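# Voller Hand-Held Gripper Pair

Sold by Ritberg. Two matched grippers, left and right, for recording handling tasks by hand before you commit to an arm.

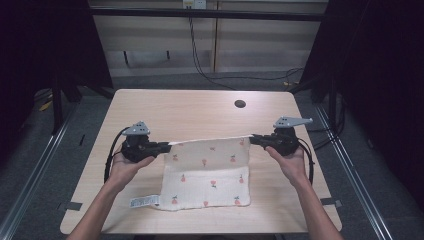 *Voller pair on a printed cloth, one gripper at each top corner.*

The pair suits labs and shops that are planning a folding or sorting cell and want task data first. Each gripper is wired, with a bracket on top of the body.

**What to budget for**

| Item | Qty |
|---|---|
| Voller gripper, left and right | 1 pair |
| Cables | 2 |
| Spare jaw pads | 4 |
| Warranty, months | 36 |

Ross logging software is a separate line on the quote. One license covers one station. If you run a second table, order a second license and a second pair — stations can't share a pair during recording.

**Planning notes**

- Leave clear floor behind the operator so the cables hang free.
- Jaw pads wear fastest on fabric. Check them every 500 cycles.
- A station takes nearly a day to set up and calibrate.
- The grippers fit the Tromatska bench mount, sold separately.

**Lead time**

Pairs ship in 11 working days. Orders with the bench mount take longer, and we confirm the date on the quote. The October price list still applies to repeat customers. Spare pads and cables ship from stock.

Page updated December 27, 2025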